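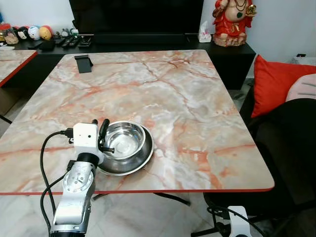 Skála desktop gets one more release, and its old file manager is coming back

Apr 11, 2025

If you were using a computer in a small office or a school library in the years when a monitor took up half the desk, there is a fair chance you came across Skála at some point, even if you never knew its name. It was the grey and green desktop that sat on top of older versions of DOS, with the chunky icons and the little mountain in the corner that you clicked to get at your programs. It never sold in huge numbers and it was never going to trouble the big names, but the people who liked it liked it very much indeed, and a surprising number of them have kept it going ever since.

So it is a pleasure to report that those people have some good news this week. The small group that looks after the code has put out the first test version of Skála 3, and with it comes the return of Endgate, the two-pane file manager that was dropped from the last release and has been missed, loudly and at great length, on the mailing list from that day to this.

The announcement came from Štefánia Hájek, who has been leading the work on the new version and who wrote a long and rather lovely post about it for the project's news page. She explains that Endgate was left out last time for the simple reason that the original source for it had gone missing. What the group had was the finished program and a folder of notes, and while the old program would run perfectly well on the old desktop, it fell over the moment anybody tried to open a long file name with it.

"We had always assumed the source was on one of the backup disks, and we had always been too frightened to check," she writes. "When Bořivoj Pešek finally did check, it wasn't there, and for a while we were all quite miserable about it."

Pešek, whom long-standing readers may remember from his very thorough articles on sound card settings, then went through a box of 300 floppy disks that had come to the project with the contents of a closed computer shop. Most of them held price lists and driver files, and a good few could not be read at all. The Endgate source turned up on disk 22, under a label that said it was a font collection. It was complete apart from the help text, which has been typed in again from a printed manual.

I have been running the test version on an old beige tower for the past few evenings, when I should have been doing other things, and I can say that it feels exactly as it should. You press the function key, the two panes slide open, and there are your folders on the left and your other folders on the right, and you find yourself moving files about for no good reason at all. Long names now work properly, accented letters show up as they were meant to, and you can finally copy a folder that has more than a screenful of things in it without having to scroll down and tick each one. Anyone who did the job the old way will know how welcome that is.

There are a number of smaller changes besides. The clock has been mended, so it no longer drifts when a program is using the serial port. The colour chooser has come back to the control panel, with the original sixteen schemes and four new ones (I am very taken with the dark blue, though I expect I shall go back to the green, as I always do). The text editor can open files that were saved on other systems without running every line into one, and printing, which was always the weak point, has been taken apart and put together again by Zhuoran Xue, who also wrote the new driver for a family of dot matrix printers that plenty of people still seem to have in the loft.

The largest change is one you will not see. Skála used to keep its settings in a single file which grew and grew, and once it passed a certain size the desktop would start up very slowly and sometimes refuse to start at all. The usual cure was to delete the file and set everything up again from scratch, and I must have done that a dozen times in the old days. In the new version the settings are split up by program, and a small tool called Ustent goes through the old file the first time you start up and moves everything across. It made short work of mine and even found a wallpaper setting that I had forgotten I ever chose.

Ustent does come with a warning, though, and it is worth repeating. If you use Doser, the add-on that shares out memory between programs, you should switch it off before you install the test version and leave it off until the move has finished. Matěj Lukáč, who looks after Doser, says that it holds the settings file open in a way that the new tool does not expect, and two testers have ended up with a desktop that had lost all of its icons. Nothing was damaged and both of them got their icons back from a copy, but it gave them a nasty few minutes. An updated Doser is on the way and should be ready before the final release.

As for what you need to run it, the answer is hardly anything. The group has kept to its old promise that the desktop will start on a 386 with four megabytes of memory, although you will want a bit more than that if you mean to have Endgate and the editor open together. It will also run happily in any of the usual DOS emulators, and I suspect that is how most people will try it. The download fits on three floppies, as it always has, and there is a disc image for those who would sooner not sit there swapping disks. I swapped the disks. The second one needed two goes.

There has been some grumbling, as there always is. A few people on the mailing list would have liked to see proper networking in this version, and others feel that the time spent on Endgate would have gone further elsewhere when there are perfectly good file managers about that will run under Skála already. Hájek answers both points very patiently. Networking is on the list for later, she says, and she would be glad of help from anybody who understands packet drivers. On Endgate she is a little firmer, and says that the survey the group ran in February had 3724 replies, and that the missing file manager was the thing people mentioned more than any other.

I can well believe it. I know a good many people who have not touched the desktop itself in years but who will still tell you, given half a chance and a cup of tea, about the keyboard shortcuts in Endgate. Caroline Lyimo, who taught evening classes on it and now keeps the project's collection of manuals and training books, told me that she still gets letters from former students asking where they can find a copy. She has been sending them the old version with a note apologising for the file names.

"I shall have to write a new note now," she said. "I've had that one saved since I don't know when. I think I wrote it in Skála."

Her collection is being put online alongside the new release, by the way, and it is well worth an hour of your time even if you have no plans to install anything. The beginner's guide is particularly charming, with its drawings of a hand resting on a mouse and its very stern page about keeping magnets away from your disks. The reference manual has been scanned as well, though the index is still being checked and a few of the page numbers lead somewhere unexpected.

The test version can be downloaded now from the project's own site, and the group is asking for reports from anyone with real hardware, especially unusual graphics cards and early laptops. Please do make a copy of your settings file first – and do read the notes that come with it, which are short and sensible and will save you a good deal of bother. There is no firm date for the final version. Hájek says only that it will be out when the printing is right, and that Xue would be grateful to hear from anybody who owns a wide-carriage printer and has a box of paper to spare.

Recent items

Reading old floppies on a new machine: which USB drives are worth having
Sound card settings revisited, part 3
A look back at the shareware disks that came with magazines
Beige or not beige: readers' computer cases
Getting long file names to behave under DOS
Letters: more on noisy hard drives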